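Two Arms, One Bench

Rimitz sells its two-arm bench kit for $2,934, with both arms, both grippers and the mounting plate in the box. A single-arm version costs $2,049. Nesrin Çetinkaya, who runs the packing room at Totanwood, tried the larger kit in March on desk calendars, a job her staff still do by hand.

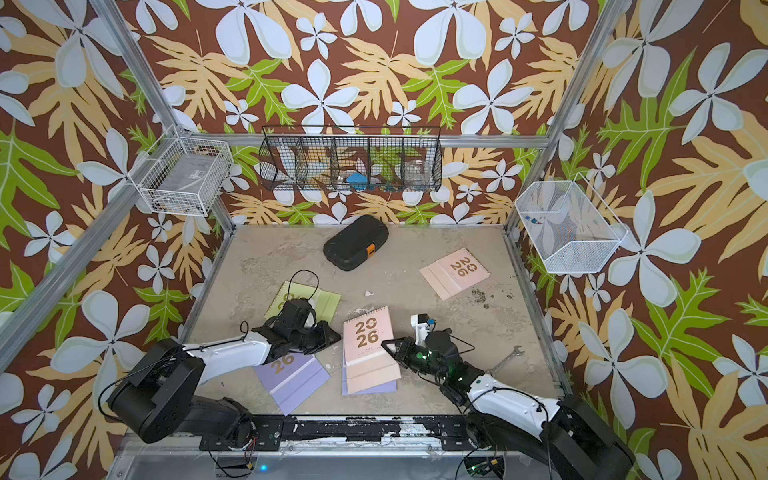 Setup took her an afternoon, most of it spent on cables. The manual is thin on that part. Support by phone is another $300 a year, and Çetinkaya says she would pay it.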